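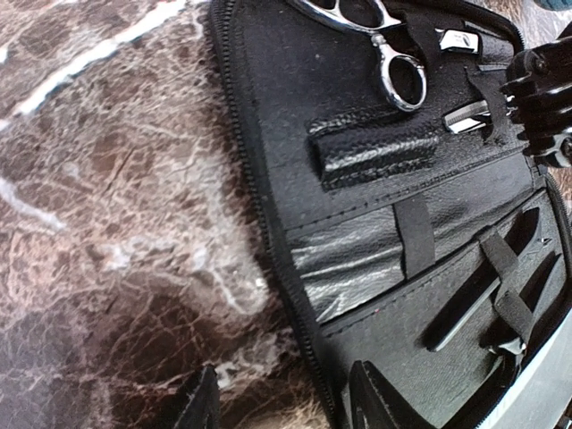
Tips for Recording Tool-Case Examples at Home

1. Open the case flat before you press record. A zipper edge that flops back over the straps will teach your system to fear zippers.

2. Pick one task and stay with it. "Take the scissors out from under the strap" is a task. "Tidy up" is a lifestyle. Leidy Ccori did 196 runs of the first kind in August and still speaks to her family.

3. Patterned marble is fine, if you enjoy a challenge. Shiny steel on black lining is hard enough.

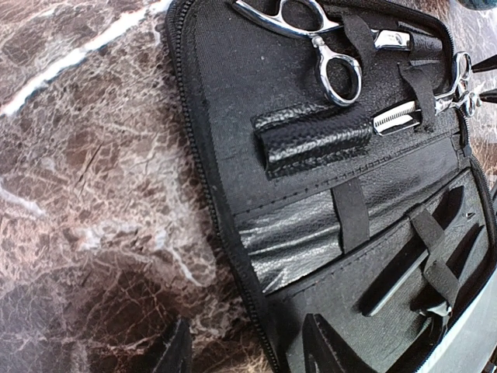

Should I throw out the runs where the grip slips?
Keep them, in a folder marked as failures. You'll have plenty.

4. Shift the case a little every 20 runs, and move the bowls too, or it will learn your counter by heart and nothing else.
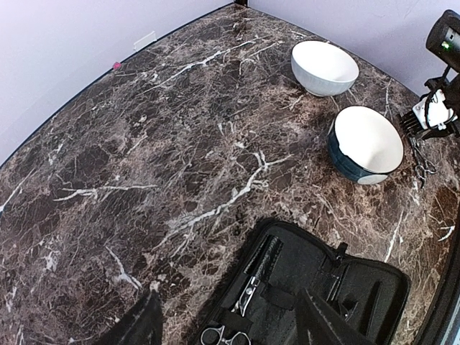 Adebayo Onuoha writes that 2,000 runs got him a decent scissor pickup and that the elastic loops took 3,000. He suggests labeling each run before lunch.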